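Brarnora Investor Disclosure Desk
User Guide, April 2025

Section 3: Setting up your first dispute notice

Welcome to the part of Brarnora that most teams end up liking best! A dispute notice tells shareholders, lenders and would-be buyers that your company is in a disagreement that could matter to its value. Writing one used to mean a long chain of emails between legal, finance and the press office. In Brarnora you build it in one place, and once the settings below are done you won't have to touch them again for that company.

Before you start you will need:
- an account with the Drafter or Owner role
- the company's legal name exactly as it stands in the register
- the name of at least one approver who is not the drafter
- the contract reference, if the dispute is over a contract

3.1 Create the company profile

1. Sign in and choose Companies, then New.
2. Type the legal name. The sample profile that comes with your account is called Gidcombe Axle Holdings, and you can poke around in it as much as you like. Nothing in it can be published.
3. Pick the listing status: Private, Pre-listing, or Listed. Pre-listing is the one to use if a share sale has been announced and trading hasn't begun.
4. Set the materiality threshold. The box accepts any whole percentage of yearly revenue from 1 to 25.
5. Click Save profile.

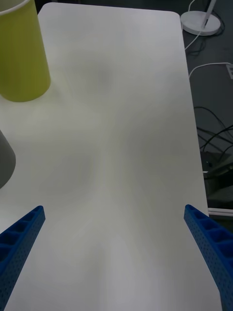

Once the profile is saved, a green dot shows up beside the company name in the left-hand list. Now you can add people to it, and this is where things start to move quickly.

Note: Changing the listing status later will reset the approval chain. Any drafts stay put, but their approvals are cleared and have to be given again.

3.2 Add approvers

1. Open the profile and choose People.
2. Click Add approver and enter a work email address.
3. Drag the names into the order you want. Approval runs from top to bottom.
4. Switch on Stand-in if someone may be away, and choose who takes over.

The Gidcombe sample has a lovely simple chain to copy: Thenmozhi Bhat from legal goes first, Pejman Talebi from finance second, and Osvaldo Rizzi signs off for the board. You can add up to 100 people to one profile, though a chain that long would take quite a while to get through!

CAUTION: An approver can see every draft in the profile, including ones they have not been asked to approve. If a matter is restricted, make a separate profile for it.

3.3 Write the notice

1. Choose Notices, then New dispute notice.
2. Fill in the other party. If you are bound not to name them, tick Unnamed and Brarnora will put "a commercial partner" wherever the name would go.
3. Enter the amount claimed, or select Not yet stated. Amounts are in millions, so a claim of 459 million is typed as 459.
4. Choose the stage: Talks, Arbitration, Court, or Settled.
5. Write your summary in the large box. Plain sentences work beautifully, and the counter at the bottom keeps track of length for you.
6. Click Check wording.
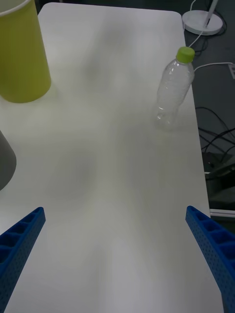
Can I send a notice out before every approver has signed?

Only an account Owner can do that, using Release early on the notice page. The missing approvals are listed in the audit log along with the Owner's name, and each of the missing approvers gets an email straight away.

3.4 Check the wording

The wording check is a real treat to use. It reads your summary against the profile and marks three kinds of trouble: figures that don't match the amount field, statements about how the case will end, and names that should be hidden. Click a marked phrase to see why it was picked out. You can accept the change, write your own, or choose Keep and add a reason.

Note: Wording check does not give legal advice. It can miss things, so your lawyer still needs to read the final text.
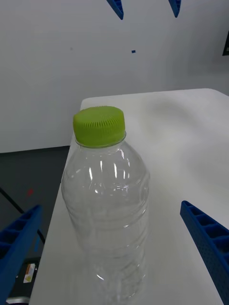

When all the marks are cleared, the Send for approval button turns from gray to blue. Click it and the first person in the chain gets the notice within a minute or so.

3.5 Publish

1. Wait for the status line to read Approved.
2. Choose Now or Scheduled. Scheduled times use the time zone in the company profile, so have a look at that first if your team is spread out.
3. Select your outlets. The Viltitport newswire and your own investor page are switched on from the start.
4. Click Publish and enter your passcode.

CAUTION: A published notice can't be deleted. To fix a mistake, open it and choose Issue correction. Both versions stay on view, with the correction on top.

For repeat updates on the same dispute, use Follow-up instead of starting a new notice. Follow-ups carry over the party, the stage and the amount, and readers can click back through the whole history. Section 4 covers those in full.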